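# Recording handover demos without hating the dataset later

Teaching two arms to pass a block from one gripper to the other sounds like an afternoon's work. It took us most of February to get a batch we would admit to having recorded. What follows is the procedure we settled on for the Gotov set, written for the next operator who sits down at the leader arms full of hope.

You need two follower arms, two leaders, a table, a handful of blocks, a stick on a cord, and the Skarkel recorder (any recorder will do, but the button names below are Skarkel's). You also need a chair you like. Spend money on the chair.

## Before you record

1. **Home both arms and watch them do it.** If one arm stops short of home, restart it now. A small offset is invisible for twenty episodes and very visible in training.
2. **Check every camera feed, including the wrists.** The overhead view will look fine. The overhead view always looks fine. Wrist lenses collect fingerprints from people who adjust grippers by hand, meaning you.
3. **Write the task sentence first.** Ours was "pass the yellow block from one gripper to the other and set it down." If two operators read the sentence and do different things, fix the sentence.
4. **Do five throwaway runs.** Your hands need them, and so does your temper.

## Recording an episode

Press Start, then wait one full second with the arms still. Reach for the block at a speed you could keep up for an hour. Bring it to the middle, let the receiving gripper come in open, close it fully, pause for a beat, and only then let go with the first one. Most of our bad episodes were people skipping the beat.

The two-arm work is on the block task; the wrist view is from the stick-and-cord one.

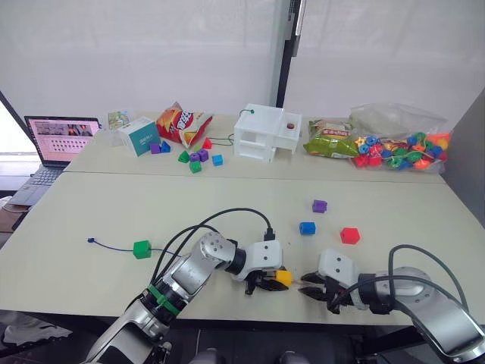
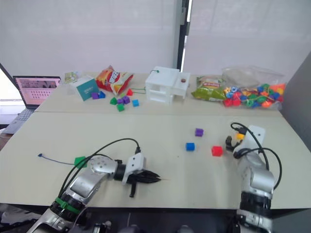
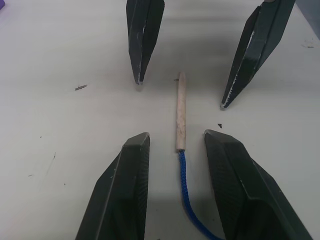

Move the blocks between episodes, and move them more than feels necessary. Left alone, a person puts things back in the same four spots with the devotion of a cat. We went through our first 300 episodes and found the purple cube had barely traveled. The policy trained on them was superb at purple cubes that stayed home.

Vary these as you go:

- where the block starts, including awkward spots near the edge
- which arm picks up first
- how the stick is turned, and which way its cord runs
- what else is lying on the table

Leave your speed and your grip alone. Variety in the objects teaches the model something. Variety in the operator mostly teaches it that you had lunch.

## When it goes wrong

Dropped the block? If you can pick it up again without hurrying, carry on and tag the episode `recovered`. Those are worth having. If it rolled off the table, press Discard and fetch it. Do not steer an arm after it. We have tried.

If a cable catches on anything, stop, even when the handover itself went beautifully. The arm will have pulled against it, and the joint readings will say so forever.

## Sorting the pile

We recorded 2615 episodes in total and threw out 153 on the first review. A second pass, done by somebody who hadn't recorded any of them, removed another 167. The second reviewer was stricter and slept better.

Play each episode at double speed and ask whether you would want it copied. "Well, it worked" is a different question. A block that arrives after three stabs and a nudge did arrive, and the model will learn the stabs.

Name folders by task, operator and session, in that order. The export script we inherited from the Stougaard project chokes on spaces, and its error message is the word "no."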